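Flu jabs and a blood pressure check at the Calden hall

October 2024

I had my flu jab on Saturday at the community hall in Calden. The surgery has moved its autumn clinic there because the waiting room only holds 12 people and last year the queue went out past the chemist.

I got a text with a link to book, picked 10.40, and was called in at 10.55. There were four nurses working at separate desks behind screens. Mine was Siu-ming Tse, who also did my ears in May. She asked whether I had a temperature, whether I'd reacted to a vaccine before and which arm I wanted. I said left, then remembered I sleep on that side and changed it.

The surgery has 2,000 patients on the flu list this year and they had booked in 400 for the Saturday. I got those numbers from the sheet on the door, which also said that under-18s should go to the Thursday session at the surgery itself.
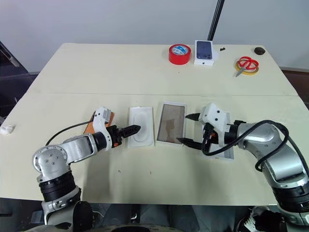 After the jab they offered a blood pressure check to anyone over 40. I nearly said no as I wanted to get to the shops before the bus. Mine came out a bit high, so they sat me down for ten minutes and did it again. The second reading was lower but still over what they like. I've been given a form to fill in at home, two readings in the morning and two in the evening for a week, and then I hand it in at reception.

You can borrow a monitor from the surgery for a deposit of £20. They had run out by the time I asked, so Jui-lin has lent me hers. The cuff is a bit small and you have to keep your feet flat on the floor, and no tea for half an hour before. That last part is the hard one in the mornings.

My arm was sore on Saturday night and most of Sunday. I felt a bit tired but had no fever. Ming-te had his on the same day and went out on his bike in the afternoon.

There is another clinic in two weeks for people who missed this one. Parking is at the back of the hall - the gate on the Grono Road side was locked when we got there, so go round by the school.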